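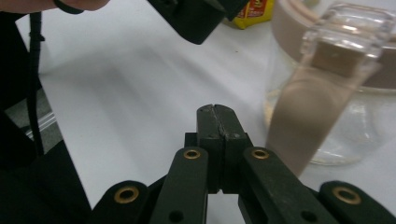

Lomia Household Skills Program
Progress report to the Nimaveo Fund
Prepared by Mhairi Semple, Program Coordinator
Tuesday, July 14, 2026

1. Purpose of this report

This report covers the second stage of the Lomia Household Skills Program, which the Nimaveo Fund has supported since December. It sets out the work completed on the table-clearing unit, the state of the teaching kit, changes made to the room, and the matters on which the program would welcome the Fund's direction. Financial statements are provided separately under the terms of the agreement.

The program offers short practical courses to adults who are setting up a home for the first time, or returning to one after a long absence. Participants learn to clear, sort, wash and put away ordinary household things at a pace that suits them. The table-clearing unit is the first of the units and the one most often requested by referring agencies.

2. Summary of progress

The table-clearing unit has been delivered in full to 2 groups, with 13 participants enrolled. The written guide has been revised once, following comments from participants and from Isamu Nishimura, who led both groups. The teaching kit has been assembled and is in regular use. The laundry unit is in draft. The cupboard unit has been delayed, for reasons set out in section 6.

3. The table-clearing unit

The unit is built on a simple task. A mixed set of small household items is placed on a table, and the participant decides what each item is, whether it is to be kept, washed or thrown out, and where it goes next. The task is repeated with different items over six sessions.

In the first version of the guide, participants were asked to clear the table from left to right. Mr. Nishimura reported that this led people to move items without considering them, and that a number of bowls and cups were put away with something still in them. The revised guide asks participants to look inside every container before lifting it, and to deal with the contents first. Glassware is now handled early in the session, while the table still has open space around it.

The glass bowl has proved to be one of the more useful items in the kit. Being clear, it shows what it holds from most angles, and participants who are uncertain about their judgment can check it without picking it up. It is also heavy enough to require some care in setting down. 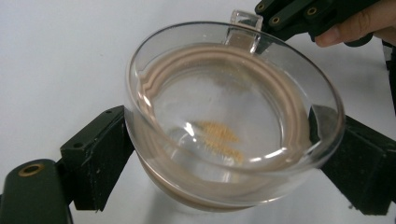
Figure 1. Clear glass bowl with loop handle, containing a small bristly item for sorting.

Small items left inside larger ones continue to cause difficulty. Participants tend to treat the container and its contents as one thing, and to send both to the sink or both to the shelf. An added exercise in session 3 deals with this directly. Each participant is given a container with something in it and is asked to name two destinations, one for the container and one for what is inside. Mariama Agbeko, who assists with the groups, has asked that the exercise be repeated in session 5 with less prompting, and the guide has been amended accordingly.

Discussion of residue and staining has also been moved forward. It was previously covered in the washing session, by which time several participants had already formed the habit of rinsing everything alike. The guide now gives a short passage to the difference between a mark that wipes away, a mark that needs soaking, and a colour that belongs to the item itself.

4. The teaching kit

The kit is made up of ordinary goods of the sort found in most kitchens and hall drawers. Items were chosen to differ in weight, stiffness and transparency, so that no single way of picking up will serve for all of them. Snack bags, tape and clear plastic cups sit alongside glassware and other small goods.

Snack bags were included at the suggestion of Dagný Stougaard, who manages the kit. They crease, slide and make noise, and a participant cannot always tell by touch if a bag is finished. The guide treats them as an item to be checked and then either closed and shelved or placed in the garbage. Brightly printed bags have been preferred over plain ones, as they are easier to see for participants with low vision.

Clear plastic cups present the opposite problem. On a pale surface they are readily overlooked, particularly when lying on their sides, and in the early sessions they were often the last thing left on the table. The program considered replacing them with coloured cups. It was decided to keep them, as participants will meet the same cups at home and at community events, and the guide now includes a final check of the table at eye level. 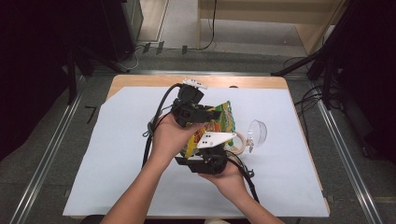
Rolls of tape were added to the kit after the first group. They are not kitchen goods, and that is their value to the unit. Participants must recognize that an item may be in good order and still be in the wrong room. Ms. Stougaard has prepared a short card for the guide listing common items of this type, with a space for participants to write where each is kept in their own home.

Breakages have been few and have been met from the kit allowance. The program requests no additional funds under this heading.

5. The room

Sessions continue in the ground floor room at the Amano Centre. The room is well suited to the work in most respects. There is sufficient space to walk around the tables, and the sink is close enough that participants can carry items to it without crossing a doorway.

Table covering has been reviewed. Large sheets of paper are inexpensive, can be changed between groups and protect the wooden tabletop from scratches and spills. They must be laid flat and squared to the table before the session begins, as a raised edge can catch a cup or a light bag. A washable cloth was tried for one session and was found to bunch when heavier items were moved across it. The program intends to continue with paper and has asked the supplier, Nulus, to quote for a heavier grade.

Storage remains limited. The kit is packed away after each session into labelled bins, and the labels have been rewritten in larger type. Sota Hattori has drawn up a plan for a shelf along the inner wall, which would allow the glassware to be stored upright and apart from the rest. The Centre has given its approval in principle. A cost estimate will be forwarded to the Fund once received.

6. Delays and changes to the work plan

The cupboard unit was to have begun following the second table-clearing group. It depends on the shelf described above, since participants need a place to put items away and find them again in a later session. The unit has been rescheduled to begin once the shelf is in place. No change to the overall end date in December is sought at this time.

The laundry unit has been brought forward in its place. Ms. Agbeko has completed a draft of the guide, which is now with Mr. Nishimura for comment. It follows the same approach as the table-clearing unit, beginning with sorting and leaving the use of machines until the later sessions.

7. Matters for the Fund's direction

The program would be grateful for direction on two matters. The first is whether the cost of the shelf may be charged to the equipment line, or should be treated as an alteration to premises. The second is whether the revised guide may be shared with other organizations ahead of the final report, as requests for copies have been received from referring agencies.

Copies of the revised guide and the draft laundry guide are available on request from the program office.

Respectfully submitted,

Mhairi Semple
Program Coordinator
Lomia Household Skills Program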